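Subject: Re: [canteen-staff] Cutlery sorting at Virkaslow 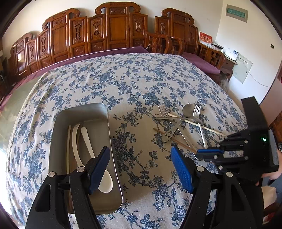
Forks, spoons and chopsticks on the blue flowered cloth, grey tray to the left.

On June 24, 2019, Turer kitchen wrote:
> Will the sorting arms mean fewer hours for us in the wash-up?

Thank you for asking, dear all, and sorry for the slow reply! No hours go before December, and we've got that in writing from Skudska. The six of you on lates would move over to serving, with the same pay (I did check twice).

Warmly,
Virkaslow kitchen office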